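Jan 13, 2020 - shirt flattening, Cundurwood bench

Back on the T-shirt task with Evander. We dropped the sleeve-first idea from September (it never got us past a twisted heap) and now the policy just picks the highest ridge it can find, pinches, lifts and lays the thing back down. Up to 21 lifts per episode, then we stop it.

Ran 200 episodes on the blue shirt before lunch. It likes grabbing mid-body - fine by me, because the sleeves hang free from there and the hem sometimes unrolls by itself! 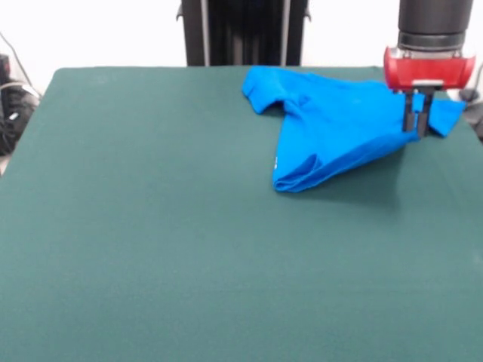
Coverage score

Ottilie's new script compares the shirt's outline with the flat one, so 598 means 59.8 percent (she hates decimals, don't ask). The bar is 500 and most of this morning's runs cleared it. The bad ones all ended with the hem still curled under. I think the score should punish that more - the folded bit simply drops out of the outline.

Still to do: same thing with the Dedau shirts, and lower the lift height a bit.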